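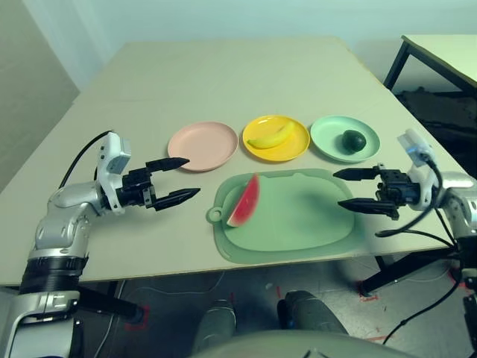

The fruit table at the Stunstead open day, with the pink plate vacant.

The Stunstead open day is a yearly public demonstration of robot manipulation held at the Stunstead workshop, a single-storey building on the edge of the town's light industrial area. It takes place on a Sunday in January, when the workshop would otherwise be closed and most of the town would otherwise be at the beach. The most recent edition drew 1,081 visitors over one day, against 955 the year before, an increase the organisers put down to better signage and the local paper put down to the air conditioning.

The event is best known for its fruit table, a two-armed robot demonstration in which pieces of fruit are sorted onto coloured plates. It has been a fixture of the program since the second open day and has outlived a line-following race, a talk on gearboxes and a sausage sizzle.

Background

The workshop was set up as a shared testing space for small automation projects. Its two long-term tenants are Rarkus, a project concerned with two-handed grasping, and Umo, which writes the scheduling software that decides which arm moves next. A third project, Tiêu, joined later and works on recovery from mistakes, a field in which it has never been short of material.

The first open day was arranged by Tassanee Phromma, then a test engineer with Rarkus, after neighbouring businesses asked what went on in the building. Her original notice, still pinned inside the front door, promises "robots, tea and parking". The parking was withdrawn the following year. Phromma now coordinates the whole program and gives the introductory talk, which is listed at ten minutes and has a settled reputation for running to 25.

Early demonstrations used a tower of wooden blocks. Attendance was modest, and the blocks were heard to fall more often than they were seen to be stacked. Fruit was adopted on the grounds that the public already had firm opinions about it.

The fruit table

The demonstration uses three round plastic plates, coloured pink, yellow and mint green, set in a row across a pale tabletop, with a green cutting board in front of them. The banana belongs on the yellow plate. The small dark green fruit goes on the mint one. The watermelon slice is assigned to the pink plate and is traditionally left until last, being the most awkward of the set and the one the crowd has come for.

Visitors regularly ask what the small green fruit is. The printed program calls it an avocado, the Umo documentation calls it a lime, and the Rarkus software calls it "green_small", a position of strict neutrality that has served the project well. A motion to standardise the name was put to a tenants' meeting and deferred.

Each run begins with both grippers open on either side of the board. The operator announces the item and the plate, and then steps back behind the rope. Runs are not narrated after that point. Phromma introduced the rule in the third year, when a guest commentator's enthusiasm was found to be making the audience more nervous than the robot.

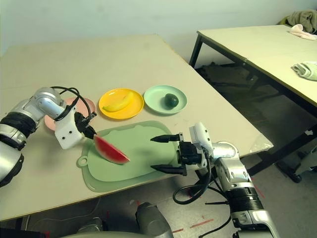 A wedge is harder to manage than it looks. Taken near the thin end, it gives the fingers something narrow to close on, but the weight of the rind is then a fair distance from the grip and the slice can swing. Taken across the thick end, it sits more steadily, at the cost of a wider opening and an approach that tends to bring the wrist down near the board. Rarkus has published internal notes in favour of both methods, written by the same person in different months.

The second arm is often idle while the first one works, and this attracts more questions than any other part of the display. Under the Umo scheduler an arm without a task holds its position, gripper open, until the other has finished. Children tend to conclude that it is waiting its turn, and the staff have stopped offering a longer explanation.

Format of the day

Doors open at 9 am. Groups of up to 90 are admitted to the demonstration floor at a time, and late arrivals are sent to the tea urn. A full session consists of the talk, one complete sort, and a period for questions, during which the operator resets the table by hand in a fraction of the time the robot has just taken. Regular attendees consider this the cruellest moment on the program.

Red tape on the floor is one of the few features to have survived from the first year. Visitors sometimes take it for a safety line and stand politely behind whichever piece is nearest. Its use is in fact described in the workshop manual under "furniture", where readers are advised not to peel it up.

The afternoon includes a request session, in which members of the public may choose the next item to be moved. Requests must concern objects already on the table. The wording was tightened after a man offered his sunglasses.

Reception

Response to the open day has been warm, if occasionally puzzled. The local paper has covered it every year, usually on the page before the bowls results, and once described the robot as "unhurried" in a headline. Visitor cards return the same few remarks: that it was slower than expected, that it was more interesting than expected, and that there ought to be more chairs.

Critics within the workshop have argued that the fruit table gives a narrow view of what the tenants do. Tiêu in particular has pressed for a demonstration in which things are deliberately allowed to go wrong, so that the recovery can be shown. A trial was held one January. The robot performed every run without fault and the session had to be padded out with slides.

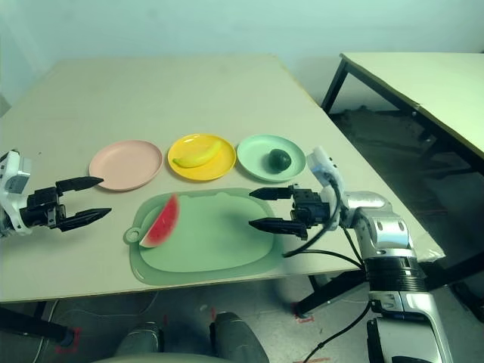 Watermelon slice on the cutting board, with both grippers open.

The accuracy of the display has also drawn comment. A letter to the paper objected that a toy banana was no test of anything, real bananas being softer and less cooperative. Phromma replied in the next issue that the workshop had tried real bananas, and invited the correspondent to come and help with the cleaning. He attended the following year and is understood to have enjoyed the talk.

Records

The tenants keep a running log of fruit table runs, including rehearsals, and the total passed 4,000 during preparations for the latest event. The milestone was marked with a cake, cut by hand. The log notes outcomes under four headings: placed, dropped, refused and "other". Entries under the last heading carry handwritten remarks, and a bound copy may be read at the front desk on the day, though not borrowed.

See also

Rarkus
Tiêu
Umo scheduler
Stunstead light industrial area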